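We use cookies to remember your display settings. Accept | Manage

# Corketti Back-Issue Index

Issue-level and story-level metadata for the Corketti line of superhero comics, compiled from printed copies. The current release covers 165 issues across 16 series and contains no scanned pages or cover art.

## Contents

- `issues.csv` - series, issue number, cover month, page count, credits
- `stories.csv` - one row per story, including backups
- `characters.csv` - canonical name, aliases, first appearance

Credits follow the printed indicia. Where the colour artist is unnamed, the field is left blank.

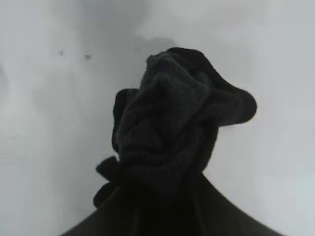 *Dark, knit-like cloth, bunched up.*

## Continuity field

`continuity` takes one of three values: `original`, `relaunch` or `unplaced`. The Grulthorpe crossover is coded as `original` up to issue 17 and `relaunch` afterwards, following the recap page. Anikó Vida and Zsolt Sárközi coded the crossover independently; disagreements went to Junpei Kinoshita, whose decision is recorded in `notes`.

Flashback stories take the continuity of the issue they were printed in. Dream sequences are not coded separately.

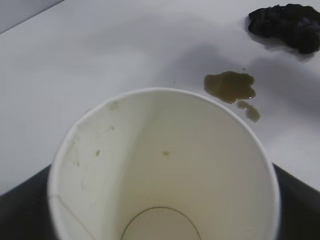
Condition is recorded per copy in `copies.csv`, using the grades in `grades.txt`. Staining, spine roll and detached covers each have their own column, and a copy may be flagged for more than one. The `stain_type` value `liquid` covers anything like the brownish puddle on the white tabletop, near the paper cup, whatever the drink. Use `foxing` for age spotting only. Do not infer a cause from colour alone - enter `unknown`.

## Known issues

- Dultberg annuals have inconsistent page counts between the newsstand and direct editions.
- Nghiêm is listed as both a character and a city. Filter on `entity_type`.
- Letters pages are not indexed. Csenge Bodnár has a partial list, due to be merged in August.

## Corrections

Send a row ID and the printed source to Zainab Ugwu. Batches over 500 rows should be submitted as CSV, UTF-8, with the header row unchanged.

Contact | Licence | © Corketti Back-Issue Index | Back to top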